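Voria starts its Saturday sessions, and I went along to pick things up

September 8, 2018

I spent this morning at Voria, the little robotics outfit that moved into the old Ikonen building in January, and I came home with sore wrists and a very high opinion of anyone who does this for a living. The company opened its first Saturday session for outside operators today. You sign in, you get a quick lesson, and then you spend a few hours guiding a robot gripper through small, ordinary jobs while the computer records all of it. Pick something up, move it over, set it down, do it again. I figured I'd stay an hour and write it up. I stayed until they turned me out for lunch!

The project is called Fonumora, and Tuulikki Nurmi runs it. She met me at the door with a badge and a cup of coffee and told me straight off that I was going to be bad at it. (She was right.) The idea is that the learning software never gets a list of rules for how to hold a thing. It gets examples, a great big pile of them, each one a recording of a person steering the gripper from start to finish. As of last night the pile stood at 3636 recordings. Of those, 1725 use office and school supplies, and that's the group they put the newcomers on.

"Kitchen stuff is harder," Tuulikki said. "Bags are the worst. You're not getting bags today."

There were 5 of us in the morning group. Ginevra Mazza, who teaches the newcomers, stood behind my chair and talked me through my first tries, mostly by saying "slower" in different tones of voice. You steer with a pair of handles, and the fingers open and close when you squeeze. It sounds easy, and the squeezing part is. What got me was coming in straight. I kept arriving at a bit of an angle, so one finger would touch before the other and the whole thing would lean or slide off, and then I'd have to back up and start over with everyone politely looking at their own screens.

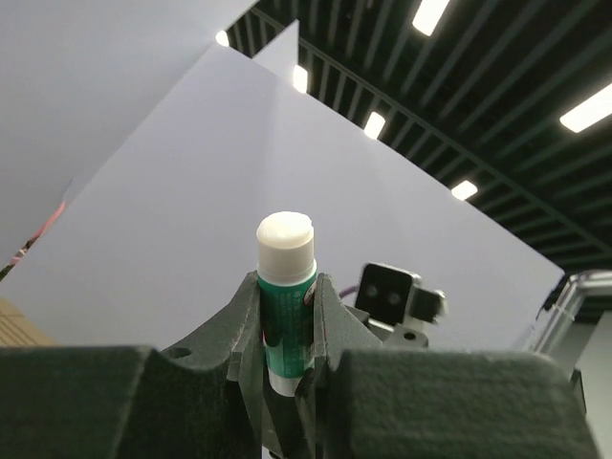 Glue sticks ended up being my best object, for the record. They're a nice width, they stand up by themselves, and they don't mind being squeezed. I got so I could come down over one, close up, lift, and carry it across without holding my breath the whole time. Erasers, on the other hand, I never want to see again. They sit so low that I bumped the table on nearly every try.

I asked Ginevra whether my bad ones get thrown out, and the answer surprised me. If you drop the object and then go back and fix it, they usually keep the recording, with a note on it saying where the trouble started. She said a system that has only ever watched perfect pickups has no idea what to do after a fumble. The ones they toss are the ones where the operator just stops halfway, or where one of the cameras quit. So my wobbly morning may be of some use to somebody, and I've decided to be proud of that.

The checking happens in the next room, where Reijo Rissanen and Lucyna Szczepańska play back the recordings and mark where each step begins and ends: reach, grip, lift, place. Lucyna let me sit with her for a while. She watches at double speed with her finger over the pause key, and she can tell the operators apart by how they move. She pointed out one person who always pauses just above the object before closing, like they're saying grace. I didn't ask her to describe mine.

Reijo was more worried about variety. When the same few people record all day, he told me, they settle into the same habits, the same approach from the same side, and the software picks up those habits too. Getting new hands in on Saturdays is his fix. He'd also like more left-handers, so if that's you, please go make the man happy.

Not everybody I talked to was completely sold. Kianoush Kordestani packs orders at Posari and came in on his day off to see what the fuss was about. He thought the setup was fun but the pace was awfully slow next to a person with two hands and a tape gun. Tuulikki didn't argue with him. She said speed isn't what they're working on this year, and the first test of the trained system will be a plain one: supplies it has seen before, put in places it hasn't. If that goes well, they'll try supplies it hasn't seen at all. She wouldn't give me a date for either one, and I did ask twice.

The Saturday sessions run for the next 5 weeks, mornings only. You don't need any experience, and they pay for your time, though not a fortune. Wear something with sleeves you can push up, and eat breakfast first, because the vending machine in the hall took my dollar and kept it. Sign-up is at the front desk in the Ikonen building, or you can call and ask for Ginevra. I've already put my name down for another morning, and I've requested no erasers.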